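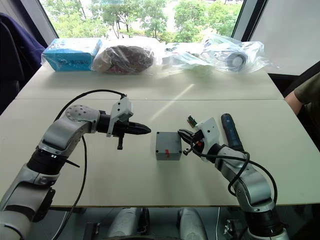
The two-arm cell at Hirnby, with a small grey enclosure between the grippers.

Search this site Enter keyword Go

Hirnby publishes care routine for its two-arm bench cell

July
By Drahomíra Matoušek, Press Office

Hirnby has today published the full care routine for the two-arm cell at its Merkness workshop. The document sets out how the cell is prepared at the start of a shift, how its grippers and cables are looked after, and when a part must be taken out of service. It may be used free of charge by any workshop running similar equipment.

The cell is used to develop handling methods for small plastic enclosures of the type fitted in electrical work. Two arms face each other across a white table and work on one enclosure at a time. The jaws of the two grippers have to meet the part squarely, and a small error at either wrist is enough to tilt it.

The routine was written by Ľubica Ševčík, Head of Equipment at Hirnby, and Branislav Michalík, who is responsible for the cell from day to day. It draws on 339 entries in the workshop's maintenance log.

"A large share of the entries concerned cables," said Ms Ševčík. "The arms themselves have given us very little trouble. A cable that is a little too short will pull on its connector every time the wrist turns, and the fault that follows can look like something quite different. We have put the cable check first for that reason."

Under the routine, each shift begins with the power off. The technician follows every cable by hand from the gripper back to the base, looking for flattened sections, hard bends and loose ties. Each joint is then moved slowly through its range under power, while a second person watches the loops. Any loop that catches on an arm or on the edge of the table is to be tied again before work starts.

Gripper care follows. Jaws are wiped with a dry cloth, and the screws holding each jaw are tested with a hand driver. Power tools may be used to remove a gripper but not to tighten the jaw screws. Both grippers are then closed on a test enclosure and the gap at four points is compared with the figures on the cell's record card. If any point is out, the arm concerned is zeroed again and the test repeated.

Jaws are replaced in pairs every seven weeks, or sooner if the tips are chipped. Exposed circuit boards near the wrist are to be inspected by eye only and cleaned with a soft brush once the supply has been disconnected.

Spare jaws and cable sets for the cell are supplied by Akorer. Vlastimil Šindelář, Service Manager at Akorer, said: "We were asked to comment on the draft and suggested a small number of changes, chiefly to the order in which connectors are released. We are pleased to see them adopted."

A second cell, at Hirnby's Maglaya site, will move to the same routine once its staff have completed training. Lucimara Cordeiro will lead the training, which takes four days and includes the removal and refitting of both grippers.

Printed copies of the routine and a blank record card may be requested from the Press Office.

Contact the Press Office | Copyright Hirnby. All rights reserved. | Back to top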